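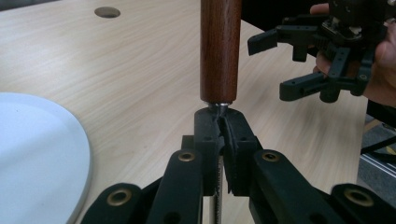
Chapter 7
When the work is taught by hand

Most of the earlier chapters dealt with machines that arrive at a workplace already knowing what to do. A conveyor is set to a speed, a press is set to a stroke, and the staff fit their day around it. This chapter is about a different case, in which the people who do a job by hand are asked to record themselves doing it, so that a robot can be trained from the record.

The main case is Stemider, a firm in Grostden that assembles and repacks small household goods. It had 300 employees when the change began. Management wanted part of the bench work done by robot arms within 2 years. The firm that supplied the system, Tronlow, asked for bench staff to repeat their ordinary tasks using hand-held grippers in place of their fingers. A gripper of this sort has two jaws that open and close, and the worker moves it as they would move their own hand.

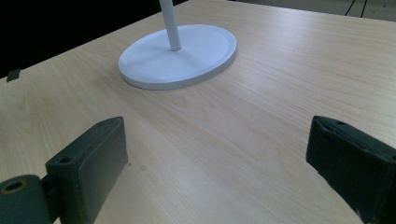
Chapter author: Euan Baird
Case notes: Vilém Skála

Picking up a rod by its metal tip takes an assembler no thought at all. With a gripper it has to be learned again. The jaws must be opened wide enough, brought in at a suitable angle and closed on a narrow part. Staff at Stemider said the first week was tiring and rather dull. Several of them also said it was the first time anyone had looked closely at how they worked.

Recording sessions lasted 90 minutes and took place in the morning, before the main shift. Each worker was expected to complete 300 recordings over the course of the project. Attempts that went wrong were kept and marked as such, which caused some worry. People wanted to know who would see them, and whether a dropped part would count against them at their yearly review. The firm gave a written answer only in September, after the sessions had started.

Three questions run through the chapter. The first is about pay. Stemider paid the normal hourly rate for recording, and the union at its Crichton site argued that passing on a skill is a separate kind of work and should be paid as one. The second is about job content. Once the arms were in use, some assemblers moved to checking and resetting them, and their days were quieter but more broken up. The third is about ownership of the recordings when a worker leaves.

Section 7.1 describes the benches as they were before the project. Section 7.2 follows the recording period week by week, using Skála's notes. Readers who have not yet covered job grading should go back to Chapter 4 before starting Section 7.3.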